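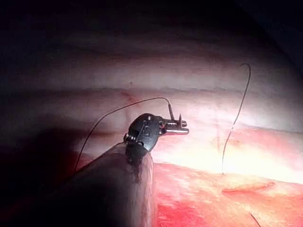 Instrument shaft and jaws, with pale and deep red tissue behind.

Kimlow Operating Notes Glossary

Kimlow is a word list for people who type up, translate or proofread operating notes. It pairs the short forms used in dictated notes with their full wording in British spelling, and gives a plain English gloss where we have one.

Contents

terms.csv: the main list, one term per row
variants.csv: other spellings, including American ones, pointing back to the main list
glosses.csv: plain English wording for letters to patients
stoplist.txt: 71 short forms with more than one common meaning, which should never be expanded automatically

Columns in terms.csv

id, short_form, full_form, part_of_speech, source, checked

The source column holds either Orakzai (our older typed list) or Bulta (terms sent in by typists). A row is marked checked only after two people have read it. Around 80 per cent of the Orakzai rows are checked. The Bulta rows are further behind.

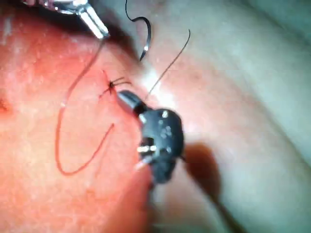

Stitching and thread terms are kept together under the prefix SU. "Suture" is listed as both noun and verb, and "stitch" is its gloss in both cases. Thread sizes are left as dictated. Please don't add hyphens to them.

Changes in version 3

Haem- and oedema spellings are now the main form throughout.
70 duplicate rows removed.
The file encoding is UTF-8. Version 2 was mixed and broke accented letters in Zoltix, the spellchecker we export to.

Known problems

Drug names are thin and some are out of date. Plurals are patchy. The gloss for "resect" is too long for most letter templates and will be shortened in March.

Licence

Free to use and change, with credit to Kimlow. The glosses are wording help only and should not be used for clinical coding.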